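Home | Newsletter | Recipes | Herb Index | Contact
Print this page | E-mail this page

Making a Dried Elderberry Syrup That Keeps

7 June 2019

Readers of the Mekia newsletter send in more questions on elderberry syrup than on any other kitchen preparation. Most of them concern storage. A syrup that tastes fine on day one can ferment by the third week, and the usual cause is too much water left in the finished product or too little sugar to hold it. The method below uses dried berries and a measured reduction, and it gives a repeatable result.

Start with dried European elderberry (Sambucus nigra). Fresh berries also work, but their water content varies with the season and the weights given here do not apply to them. Raw berries, leaves, bark and stems should not be eaten. They contain compounds that release cyanide and can cause nausea, vomiting and diarrhea. Remove any stem fragments from dried fruit before weighing, and cook the fruit fully.

For one batch:

147 g dried elderberries
2,000 ml cold water
900 g white sugar
40 ml lemon juice, bottled

Combine the berries and water in a stainless steel pot and soak for one hour. Bring to a full boil, then lower the heat and simmer uncovered until the volume falls by half. Mark the starting level on the handle of a clean wooden spoon and check against it – guessing by eye is the most common source of a thin syrup. Strain through a fine mesh, press the solids with the back of a spoon, and discard them. Return the liquid to the pot, add the sugar and lemon juice, and stir at a low simmer until no grains remain. Skim any foam. Pour into hot, clean bottles and close them.
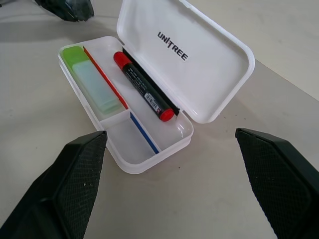 Hinged case with divided tray, lid open.

Keep the bottles in the refrigerator. This recipe has not been tested for shelf storage and should not be treated as a canned product. Bottles of a small size are preferable, as each opening lets in air and yeast. Discard the syrup if it shows bubbles, a film on the surface, or a sour or alcoholic smell. Freezing is suitable for longer storage. Leave headspace, and thaw overnight in the refrigerator.

Honey may replace the sugar, with two changes. Let the reduced liquid cool until it is warm to the touch before stirring the honey in, which preserves its flavor, and plan on a shorter storage life. A honey version must not be given to children under one year of age.

On variety and source: we compared dried fruit from two suppliers this spring. The Hiltance berries were small and even, with few stems, and gave a dark syrup with a slightly bitter finish. The Jurčo berries were larger and needed more sorting, but the flavor was rounder. Both reduced at the same rate. The blend sold as Medley includes rose hip and hibiscus, and it is better suited to tea. Its hibiscus makes the syrup sharp, and the fine particles pass through an ordinary strainer.

On evidence: a few small trials have looked at elderberry extract and the length of colds and flu. The results are mixed, and the extracts used were standardized products that a kitchen syrup does not match. Treat the syrup as a food. It does not replace a flu shot or medical care. People who are pregnant, who take drugs that act on the immune system, or who have an autoimmune condition should ask a doctor or pharmacist first. 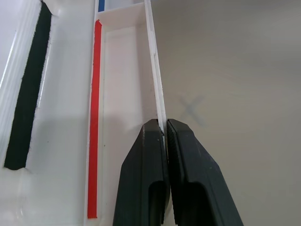

Can the spent berries be boiled a second time for another batch?
A second boil gives a weak, tannic liquid with little color, and we do not recommend it for syrup. Compost the solids.

Spices are optional. A cinnamon stick and a few slices of fresh ginger can go in at the start of the simmer. Cloves are strong – two are enough for a batch of this size. Add whole spices only, since powders cloud the syrup and settle in the neck of the bottle.

The September issue will cover drying fresh elderberries at home, including oven temperatures and how to test the fruit for dryness before it goes into jars.

Print this page | E-mail this page

Recent items
Thyme and Sage Gargle: Strength and Steeping Time
Choosing a Strainer for Herbal Syrups
Ginger, Fresh or Dried: Conversion by Weight
Storing Dried Roots Through a Humid Summer
How to Label Home Preparations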